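夹爪对比记录(续)
2022年5月14日,Prurkville 二楼台架

先记结论性的感受:新到的 Flisorano 二指夹爪,手感真好!上回用旧夹爪做倒扣杯子的活,我一直以为是策略的问题,调了很久的动作平滑,今天换上新指头才发现,指尖那点间隙占了很大一部分原因。旧爪闭合以后左右还能晃2毫米,夹方块没感觉,夹薄壁杯口就很要命。

今天的安排很简单,两套夹爪轮流装,机械臂和控制器都不换,控制器还是 Lavham 那台,固件没有升。台面布置沿用之前的:浅蓝色圆盘做目标区,四个塑料杯(白、浅蓝、黄、浅绿),要求全部倒扣到盘上。旁边留着橙、白、黄三个方块,还有小黄鸭、固体胶和一卷胶带,当干扰物用。任务说明里写的是“杯子倒扣在盘上,干扰物不动”,杯子顺序不限,最后一个我一般留给浅绿色的。
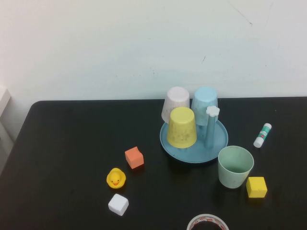 关于最后一个杯子多写几句。前三个放完以后,盘上剩下的空位就不大了,手指张开的宽度直接决定能不能放进去。旧爪的指头外侧有一圈加强筋,张开时会往外多占一截,放第四个杯子经常要先从高处斜着进,再慢慢转正。Flisorano 的指头外侧是平的,进去的姿态可以直很多,轨迹短了,看着也舒服。这个差别在规格表上根本看不出来,非得上台子试!

夹持力的设置:
旧爪:没有力反馈,只能设电流上限,设低了翻杯时会滑,设高了杯口会被捏成椭圆。
Flisorano:可以按百分比给力,今天固定用21%,翻转途中没有出现肉眼看得出的滑动。再低的没试,下次从这里往下走。

翻杯动作本身,我把腕部旋转拆成了两段,先抬起再翻,翻完停一下再往盘子方向平移。以前是边走边翻,快是快,但是杯子甩过去的时候盘子上已有的杯子很危险。拆开以后单次时间变长,我觉得完全值得,后面等夹持稳了再合回去。顺便说一句,Lavham 控制器的腕关节在接近限位时会自己降速,日志里只有一行很不起眼的提示,我第一次看的时候漏掉了,还以为是夹爪通信卡顿,白查了一通串口。写在这里,大家别再踩。

判定标准也统一一下,省得以后各记各的:
杯底朝上、杯身站稳,算到位。
杯口稍微探出盘沿但不倒,也算到位,备注里写“偏”。
杯子之间互相挨着没关系,叠起来或者架在别的杯沿上就算失败。
方块、鸭子、固体胶如果被碰到,单独记一次干扰,不影响杯子的判定。
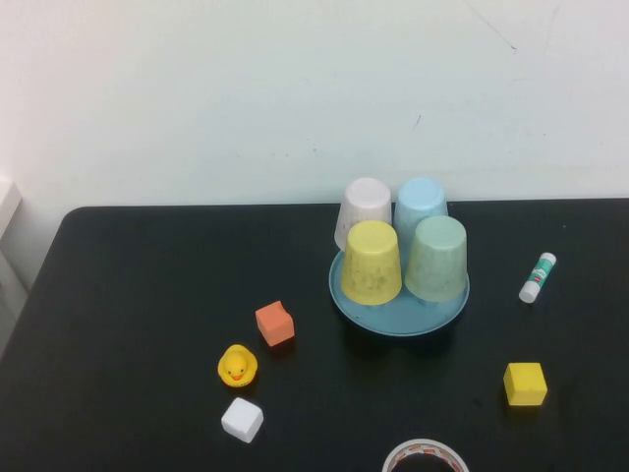
评分我打算全用固定相机的画面做,腕部相机只留给策略输入。固定相机视角稳定,背后又是白墙,杯子轮廓好分。唯一的麻烦是前排会挡住后排的下半截,后排杯子有没有坐稳盘面,单看这一路有时不好下判断。可以考虑在侧面再加一路低位相机,架子仓库里还有,接口也够,就是同步要重新做。先记着,不急。

另外台面是深色的,白色和黄色的东西亮得很,自动曝光会被它们带着跑。今天把固定相机的曝光和白平衡都锁了,整个下午的画面亮度基本一致,比之前自动模式好分割多了。锁定参数已经写进启动脚本,重启后不用再手动设。

腕部相机这边问题多一些。换了 Dhanial 的小模组,优点是轻,装在新夹爪的转接板上几乎不影响腕部负载,线也细,走线终于不再像一团面条。视野也够大,靠近杯口的时候还能同时看到盘沿,对找相对位置很有帮助。缺点是一动就糊。今天存下来的腕部片段一共369段,我随手翻了一些,接近段的糊帧明显偏多,静止时的清晰度倒是很让人满意。糊成什么样直接看吧,杯子和盘子还认得出,木纹已经拉成一条一条的了。

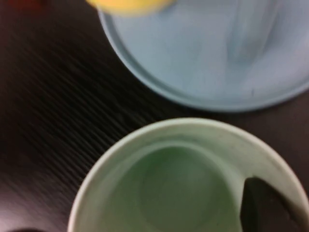 腕部相机待改
1. 曝光时间压短,增益补回来,先看噪点能不能接受。
2. 台架上方再加一盏灯。加灯以后固定相机的锁定曝光要重新标。
3. 接近段最后一截降速,先降到现在的一半试试,看糊帧比例怎么变。
4. 转接板现在用4颗螺丝固定,拧紧后用手推模组还有一点点弹性,怀疑振动也有份。换厚一点的板子再比。
5. 指尖会挡住一部分杯口,相机可以再往外挪一点,注意别和腕部线束打架。

还没搞清楚的
翻杯时如果抓在杯口偏一侧,松手后杯子会轻轻转一下,两套夹爪都有,新爪轻得多。猜测是两边指垫磨损不一样,旧爪的指垫确实该换了,所以这一项现在比较不公平,等换了新垫重做一遍再写进对比表。
Flisorano 的张开到位信号比实际动作早一点点,目前在松手后加了一个固定等待顶着。想看看能不能直接读位置,手册里提到有这个寄存器,但没写更新频率。

下一步
旧爪换垫,力设置往下扫,腕部相机改完第1条和第3条以后重新采一批。三路相机的方案如果要做,争取7月之前把同步调通。旧爪先别拆走,放在台架右边抽屉里,转接板和螺丝装在同一个袋子里。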